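Sorting a Utensil Drawer: Trays, Knives and Silicone

Most kitchen drawers fail for the same mechanical reason. The items are long, light and odd in profile, and the drawer is a wide flat box with no internal stops. Every time it is opened the contents slide to the front, and every time it is closed they slide to the back. A few loose trays fix most of this.

Empty the drawer completely. Sorting in place does not work well, as the items underneath never get looked at. Use a table with enough clear depth to lay each piece flat, and put the trays along the back of it before anything else comes out. Then spread the utensils across the front half so that each handle can be picked up without moving another.

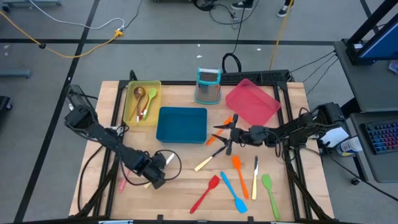 Trays and box grater at the back, loose spatulas and knives at the front. The yellow-green tray is the only one started.

Assign the trays before filling them. Three categories are enough for a standard drawer:

Tray 1: spoons and mixing tools, wood or silicone.
Tray 2: spatulas and scrapers.
Tray 3: small and occasional items.

Color is useful here if the trays already differ. It is not worth buying new ones for. We have used Vokport trays and the cheaper Janow ones in the same drawer, and the only difference that matters is the wall height. Measure the inside of the drawer from the base to the underside of the rail above and subtract the tallest item lying flat. If the remainder is small, choose the shallower tray. Utensils that ride up over the wall will catch on the rail.

Knives

Loose knives do not belong in any of the three trays. A blade that touches other metal dulls, and a hand reaching for a spatula finds the edge first. Take the knives off the table before sorting the rest. Each one gets a blade guard or a slot in a block. If they must share the drawer, fit a slotted insert along one side, edges down, handles toward the front.

Check the edges while they are out. A 1000 grit stone will restore a knife that drags on tomato skin. Follow with 3000 if the knife is used for fish or raw vegetables. For general use 2000 on its own is a reasonable compromise - one stone, one soak, less to store.

The grater

A box grater takes the volume of a full tray and returns very little for it. Store it upright in a cabinet, next to the mixing bowls. In a drawer the perforated faces scrape silicone heads and collect lint. If it has a plastic trim around the steel, clean along the joint with a narrow brush, working from the inside face outward, and let it dry standing up.

Silicone utensils

Silicone holds oil. A head that feels tacky after normal washing has a film on it, and the film picks up dust in the drawer. Soak it in hot water with a tablespoon of baking soda for 6 minutes, scrub, rinse and dry. Spoons with a separate head should be pulled apart first, if the maker allows it. Marchal heads come off with a quarter turn. The Plondgate type is molded in one piece and should not be forced.
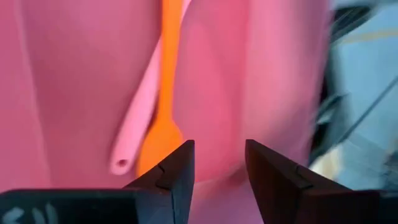
Long narrow utensils store best side by side, with the handles running in the same direction. Crossed handles lock together, and lifting one brings the other with it. Pairing by length is more effective than pairing by color. The orange spoon and the pale pink handle beside it take up very little width lying nearly parallel. Note the hanging hole near the end of the pink handle. Any utensil with a hole can leave the drawer altogether and go on a rail or a hook, and the ones used daily should be moved first. Keep the rail clear of the burner and at least a hand's width from the wall tile, or the heads will touch it and leave marks.

Reloading the drawer

Put a thin non-slip liner under the trays and cut it slightly short of the drawer base so that it does not curl at the back. Place the heaviest tray at the rear. Leave the front tray partly filled - a tray packed to the wall will be abandoned within a month, and the overflow goes on top.

Duplicates can be dealt with at this point. Keep two spatulas of the same size if both are used in one cooking session. Move any others to a box outside the kitchen and write the month on the lid. Whatever is still in the box after two seasons can be given away. Cracked or split silicone should be thrown out at once, as the tear holds food and does not wash clean.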